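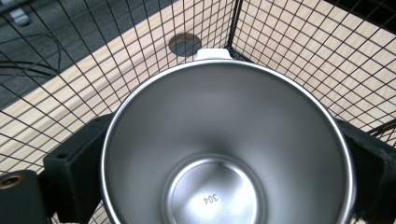

Going back to the question of which cups to keep for the hall kitchen, I went through the cupboard last night and I'm for keeping the steel ones and letting the rest go. The ones I mean are wide at the mouth and narrower at the foot, with a rolled rim and a satin finish inside, and they have 304 stamped in the bottom. That number is the grade of the steel. It's the ordinary grade for kitchen things and it holds up to coffee, tea and soup. The cheap cups we bought for the Clendard supper have no number on them anywhere, and those are the ones that have been coming up with brown spots.

Paweena Tanasarn wrote:

> I have been asked to sort out the cups before the September supper and
> I'd like to hear from people who use the kitchen. Right now we have
> three kinds mixed together in the same cupboard and they don't stack
> with each other. Somebody also said the steel ones make coffee taste
> like metal. Is that true or is it just dirty cups?
>
> We need 65 for the supper, and if we have to buy more I would like to
> order them from Skonley by the end of the month.

On the taste, I'd say it's dirty cups, or more exactly cups that have been washed and not rinsed. The sink at Flirkbridge fills slowly and people get tired of waiting for clean rinse water. Soap dries in the bottom, where there is a raised ring, and the next person gets it in their coffee. I took two cups home, filled one with baking soda and hot water and left it for an hour, and washed the other the way we usually do. The soaked one had no smell at all the next morning. The other one still smelled a little of dish soap and old coffee.

For the brown spots, try a paste of baking soda and water on a soft cloth. Go around the wall of the cup with the cloth and then do the ring in the bottom with an old toothbrush. Please don't use the green scouring pads. They scratch the finish and the coffee stains sit in the scratches. Steel wool is worse, as it leaves bits behind that rust on their own, and then it looks like the cup is rusting. If a spot comes back within a week of cleaning, I would throw that cup out.

No bleach either. I know it's on the old sheet taped inside the cupboard door, but that sheet was written when we had the china cups.

> The other thing is drying. They are being put away wet and stacked,
> and last month I had to pull two apart with pliers.

I agree with this. When they're stacked wet they stick, and they smell shut up when you do get them apart. I would like us to dry them in the wire baskets. The mesh is open on the sides and bottom so the air gets through, and a basket can go straight from the drainboard to the shelf over the radiator. Put the cups in upside down, one layer only. If you're in a hurry, dry them with a towel, but use one of the flat cotton ones. The terry towels leave lint.

Once they're dry they can be stacked in the cupboard. I wouldn't go higher than six, or the top ones get knocked off when someone reaches for the sugar.

As for how many to buy, I sorted out 40 good ones last night after setting aside the cups with no number. There are another 16 at the Bondarchuk house left over from the spring cleanup, and I'm told they are the same kind. I haven't seen them. If they are, we would be nine short, and I'd order a dozen to have a few over.

When you order, please ask Skonley for the grade. If they can't tell you, I'd buy somewhere else. I would also get the plain ones with a single wall. The double wall cups are nicer to hold with something hot in them, but they take up more room and they don't nest.

The old cups are in a box under the counter by the back door. Anyone who wants some for paint or for the garden can take them. I'll carry what's left to the dump after the weekend.

I can also retype the washing instructions and put them up in place of the old sheet if no one objects. Send me anything you want added.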